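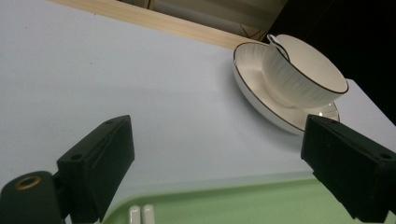
Is a variable temperature kettle worth buying if you mostly drink ordinary black tea?

For black tea alone, a basic kettle will do the job just as well. The extra money starts to make sense if someone in the house drinks green tea or filter coffee, or if you want a kettle that keeps water hot between cups.

Home Kettles Toasters Coffee Small Kitchen Reviews Contact

Romora variable temperature kettle: review after nine months
By Adesuwa Etim
November 2020

I bought the Romora kettle in the spring, when our old one started leaking at the seam under the handle. It cost £46, paid for with my own money. The old kettle was a Jererard, the plain steel model with one switch, and it had lasted six years with no trouble until the leak. I mention it as that is what I compare the Romora with in most of this review.

There are two of us at home. I drink black tea with milk from early morning until mid-afternoon. My husband drinks green tea and makes filter coffee at weekends. We live in a hard water area, so anything that heats water gets a rough time.

What you get

The kettle sits on a round base with five buttons along the front. Four of them are set temperatures: 70, 80, 90 and boiling. The fifth is the keep warm button. There is a small light next to each one, and a beep when the water is ready. The cord is stored under the base and comes out long enough to reach the socket behind our bread bin, which the old one did not do without an extension.

The body is brushed steel outside and steel inside, with a clear strip on the handle side to show the water level. The lid opens with a push button and goes back far enough to fill from the tap without getting your knuckles in the way. There is a mesh filter in the spout which lifts out for cleaning.

The instruction booklet is short and clear. It asks you to boil the kettle and throw the water away 3 times before you drink from it. I did it four times, as the water from the third still smelled faintly of the factory. After that there was no smell and no taste.

Speed and noise

A full kettle takes longer than the Jererard did. It is noticeable when you are waiting to fill a pan for pasta. For one or two mugs there is very little in it. The minimum fill is marked at 200 ml, which is one small cup, and I was pleased with that. Many kettles insist on two mugs' worth and you end up heating water for the sink.

It is quieter than the old one. You can hold a conversation next to it until the last stretch before boiling, when it gets loud like any other. At the 80 setting it hardly makes a sound. The beep is louder than the kettle, and it cannot be switched off. If your kitchen is next to a bedroom, that is a real drawback. I have taken to lifting the kettle off the base just before it finishes in the mornings, which stops the beep but also loses the setting.

Are the temperatures right?

I checked with a jam thermometer, which is not a laboratory instrument but is good enough. The 90 setting was right each time I tried it. The 80 setting ran over by a couple of degrees when the kettle was nearly empty and was correct when it was half full. I think the element carries on giving out heat after it cuts off, and a small amount of water shows it more. My husband says the green tea is better than it was when he was guessing with boiling water and a splash of cold. I tried both side by side and I agree with him. The guessed one was more bitter.

One thing to know is that the kettle cannot cool water. If it has just boiled and you press 80, the light flashes and nothing happens until the water has come down by itself. My sister-in-law Titilayo Abubakar has the same model and thought hers was faulty for a week for this reason.

Using it for black tea

Boiling is boiling, and the tea is the same as it ever was. What made more difference in our house was warming the cup first, and the keep warm button helps with that. I pour a little hot water in, leave it while I find the tea, tip it away and then make the tea properly. A thin china cup loses heat much faster than a thick mug, so it is worth doing if you use the good cups. With a thick mug I don't bother.

The keep warm function holds the water for half an hour and then switches off. It clicks on and off every few minutes while it does so. I use it when we have people round and I am going back and forth with a tray, and it saves boiling again from cold for the second round. I would not leave it on as a habit. 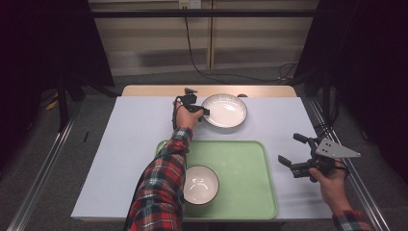
For one person it is quicker and cheaper to boil a single cup when you want it.

Pouring is good. The spout is narrower than on the old kettle and gives a steady stream that is easy to stop without a dribble. It is not a proper coffee kettle with a swan neck, and anyone who is particular about filter coffee will want one of those. The handle stays cool. The steel body does not, and there is no second wall, so keep it back from the edge of the worktop if there are children about.

Weight

Full, it is heavy. My mother's friend Bimla Garg has arthritis in both hands and tried it at our house. She could manage it half full with two hands and did not like it at all when full. She has since bought the Qudah one-cup dispenser, which you don't have to lift, and gets on well with it. If weight matters to you, look at that type first.

Limescale

Every kettle here furs up. The Romora shows scale on the floor of the kettle after a fortnight and needs doing once a month. I use citric acid: a heaped dessertspoon in a half-full kettle, boil, leave for twenty minutes, rinse twice. The flat floor makes this easy, and there is no exposed coil to scrub round. The level strip has gone a bit cloudy and I have not been able to get it clear again. It can still be read in daylight.

The mesh filter is the weak point. It is held by two small plastic clips and one of them snapped in August while I was putting it back. The filter still stays in, but it has slipped once while pouring. I wrote to the seller and a replacement came in five days with no argument. It was free, though they wanted a photo of the broken one.

Other kettles I looked at

The Pustumach glass kettle was on my list and has nearly the same settings. A colleague, Masaru Mizuno, owns one and likes watching it boil, but he says he wipes it down daily to keep the marks off. I know I would not do that. The newer Jererard has a dial instead of buttons, and I did not care for the dial in the shop. It had no clicks, so you had to bend down and look at it.

Would I buy it again?

Yes, at the price I paid. I have seen it listed for a good deal more, and at that price I would keep looking. The things I use every day are the small minimum fill and the 80 button. The things that annoy me are the beep and the filter clips. Nothing electrical has gone wrong so far. The guarantee is two years if you register it, one year if you don't, and the card for registering is tucked inside the back of the booklet where it is easy to miss.

I will add a note in December if the new filter clip goes the same way as the first.

Good points: fills to one cup, quiet at the lower settings, easy to descale, long cord.
Bad points: loud beep that can't be turned off, heavy when full, weak filter clips, level strip goes cloudy in hard water.

46 comments 200 shares

Contact us | Copyright Small Kitchen Reviews | Back to top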